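Chapter 5
When the Robot Joins the Bench

Walk into the kitting room at Ferraro and the first thing you notice is how much people talk. They used to work in rows with their heads down, picking small parts into trays for 16 different assembly kits. Now a two-fingered arm called Pekura does much of the picking, and the people around it spend their mornings deciding what it should try next. It's a wonderful place to begin a chapter on automation, as so much of the change is in plain sight!

Each new job starts on a computer. Before the arm touches a real part, the team builds the task in simulation and runs it again and again, moving the pieces a little each time.
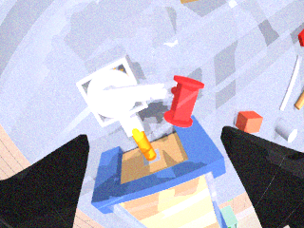 Figure 5.1 A simulated work area seen between the gripper fingers, with a yellow-orange peg standing in a blue tray and a red spool at the tray's far corner.

Ignacio Baptiste packed kits by hand for years before he moved to the simulation desk in April. He had never written a line of code, but he knew which parts roll, which ones tip over and which ones hide under others, and that knowledge went straight into the practice tasks. His first set had 153 layouts.

His pay went up one grade. His old job was not refilled, and two colleagues asked to move to packing instead. We shall return to all three of them in Section 5.3, where we look at who gets retrained and who does the choosing.

Before you read on, write down 3 things you do with your hands at work or at home that would be hard to explain to a machine. Keep the list for the exercises.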